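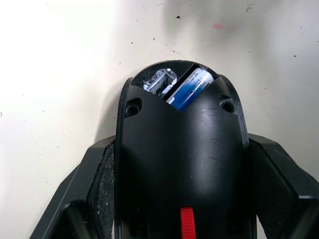
Battery collection moves to Pellow Street

25 March 2019

The Dekham battery collection point has moved. The tubs that used to stand in the library entrance are now inside the Grullance hardware shop at 142 Pellow Street, to the left of the tills. Please do not leave bags of batteries outside the library, as they will not be picked up.

The shop takes all the usual household sizes, including the round cells that sit side by side under the cover of so many small gadgets. Button cells from watches and hearing aids go in the small tub with the yellow lid. Car batteries cannot be taken and should go to the tip on Gautam Road, where staff will show you the right bay.

The collection weighed in at 138 kilos over the winter, up on the winter before. Most of it came in during the weeks after Christmas.

Before you bring them in

Take batteries out of toys, torches and remote controls first. Some covers are held with a small screw, so have a cross-head screwdriver handy. Put a piece of sticky tape over the ends of any 9-volt batteries and button cells. If a battery has leaked, wear gloves, put it in a clear plastic bag and hand it to someone at the counter.

Rechargeable packs from phones, laptops and power tools are welcome if they are undamaged. Anything swollen or dented should go straight to Gautam Road. Do not put it in the tub, and do not put it in your bin at home either. There were 3 small fires in the borough's bin lorries last year, and crushed batteries were found in the load each time.

If you are clearing out a device you no longer want, take the batteries out even if the device itself is going to the tip. The two are handled separately.

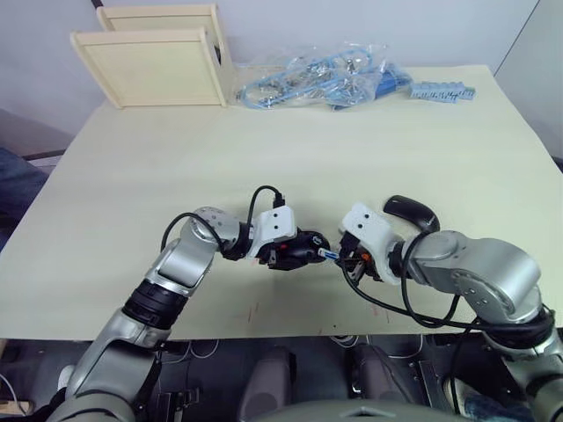 Small electricals day in April

Broken kettles, toasters, hairdryers, radios and similar items can be handed in at Dekham Hall on 28 April between ten and two. Use the side door, as the front steps are being repaired. Cables and plugs can be left on. Fridges, televisions and anything too heavy for one person to carry will be turned away.

Items that still work should be marked with a label saying so. They will be tested and passed to the reuse shop. Parking behind the hall is limited to ten minutes while you unload.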